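Koppel Tiered Produce Stand

The Koppel is a freestanding stepped stand for whole vegetables sold by the piece or by weight. It is made by Irkisent for farm shops, small grocers and market halls. Crates rest on sloped tiers and lift out from the front for refilling. The stand ships flat and is assembled with the hex key supplied.

Each tier carries a rated load of 30 kg, spread evenly. Single heavy crates should go on the lowest tier. Shelving behind the stand must be kept clear by at least 8 cm so that the back rail can be wiped down.

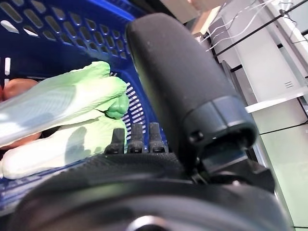
Blue plastic basket and white shelving units.

Materials and finish

The frame and tiers are solid beech with a water-based clear coat. The coat resists splashes from misted greens but is not rated for standing water. Dry the tiers at close of trade. Do not use bleach or steel wool.

Large leafy heads such as napa cabbage should be laid in a single layer with the stalk end toward the shopper. Stacking bruises the outer leaves and blocks airflow through the crate. 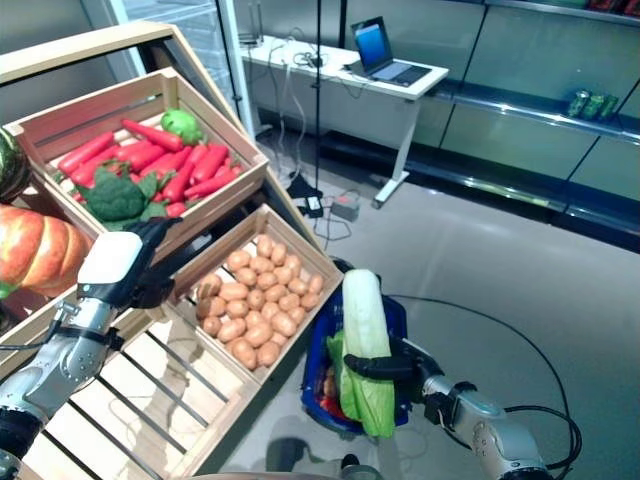 Setup

1. Place the side frames on a level floor.
2. Fit the cross rails from the bottom up and leave the bolts finger-tight.
3. Square the frame, then tighten all bolts.
4. Adjust the 2 front feet until the stand no longer rocks.
5. Set the crates in place and check that each one sits behind the front lip.
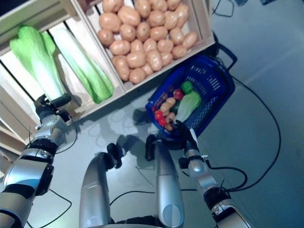 Light wooden shelving with napa cabbage, basket on the floor.

Ordering and spares

The stand is sold with or without crates. Spare rails, feet and bolt sets are held at the Gerkside warehouse and leave within 48 hours of order. Side frames are made to order at Povville. Coated parts may vary slightly in tone between batches. 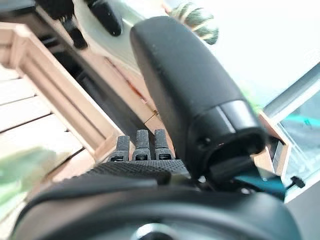 Textured grip surface, close view.

Returns are accepted on unassembled stands in the original carton.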